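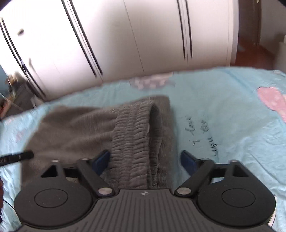 手持ちグリッパの開度値が途中から実際とずれます。原因の切り分け方を教えてください。

衣類の折り畳み作業を手持ちグリッパで記録し、そのデータでアームを動かしています。グリッパはTalleoの二指タイプ、記録側のソフトはHedusです。木曜の収録分から、指を全開にしているのに開度が全開の値まで戻らなくなりました。全開で100、全閉で0になるように校正してあり、収録の最初のうちは正しく出ています。ずれ始めると電源を入れ直すまで直りません。148本の記録のうち17本で発生しています。

困っているのは再生側です。ずれた記録を使うと、アームが布をつかむ手前で指を閉じ始め、そのままシーツを押し込みます。一度は力の上限で停止しましたが、停止までの間に指先のパッドが片方めくれました。ケーブルは一度差し直しましたが、変化はありません。校正のやり直しで済む話なのか、エンコーダの交換が必要なのか判断できずにいます。

Rhonda Turcotte

最初に、校正値と生のカウント値を分けて見てください。Hedusの標準の記録に残るのは換算後の開度だけなので、設定で生値の出力を有効にする必要があります。そのうえで次の順に確認します。

1. 指を全開の機械的な止まりまで開き、生値を控える。
2. 手でゆっくり全閉と全開を繰り返し、戻ったときの生値を1と比べる。
3. 同じことを速い動作で行う。
4. 指を動かさずに、ケーブルだけをコネクタの根元で軽く曲げる。

2で合っていて3だけずれるなら、カウントの取りこぼしです。インクリメンタル型は一度落とした分を自力では取り戻せないので、「途中からずれて、電源を入れ直すまで直らない」という症状とは合います。4で値が跳ぶ場合は断線しかけのケーブルか接触不良で、一度の差し直しで変化がなくても除外はできません。予備があれば交換して3をもう一度やってください。

1の段階で毎回値が違う場合は電気の問題ではなく、エンコーダの軸とリンクの間の固定が緩んでいる可能性が高いです。止めねじに合いマークを入れ、収録の後で位置を見れば分かります。この場合は締め直してから再校正になります。順番を逆にすると校正が無駄になります。

17本の記録については、後から一律のオフセットで補正することは勧めません。取りこぼしが一回で済んでいるとは限らず、記録の途中で段差が2か所以上あるかもしれません。開度の時系列を描いて、段差の位置が特定できないものは学習からも再生からも外してください。

それと、原因が分かるまで実機での再生は止めるべきです。力の上限で止まったのは保護が働いただけで、上限に達するまでは押し続けています。再生の前に、記録の先頭と末尾の両方で全開の姿勢を取り、開度の差が2を超えたら再生を拒否する処理を入れておくと、少なくとも同じ形の事故は防げます。うちではこの確認を収録手順に入れてあります。

Hamisi Okoth

うちも似た症状でしたが校正し直したら直りました。たまたまかもしれません。機種はJornentなので参考にならないかも。

Robichaud_lab

上の方の手順に補足です。3の速い動作は、実際の作業と同じ姿勢でもやってください。机の上で振っても再現せず、ベッドの高さで手首をひねったときだけ出たことがあります。ケーブルの取り回しが変わるためで、原因は本体側のコネクタのはんだ割れでした。そのときのケーブル自体は正常です。交換しても直らないときは本体側を疑ってください。

あと、パッドがめくれたなら貼り直しだけでなく、指の平行も見たほうがいいです。指が曲がっていると全閉の位置が変わり、校正の0側が合わなくなります。全閉で指先に紙を挟み、左右どちらの縁でも同じ固さで抜ければ問題ありません。

mata_tsukamu

カテゴリ:ロボット・自動化 > グリッパ > 故障・不具合 タグ:エンコーダ、校正、データ収録

お問い合わせ | 利用規約 | 投稿の著作権は各投稿者に帰属します | ページの先頭へ戻る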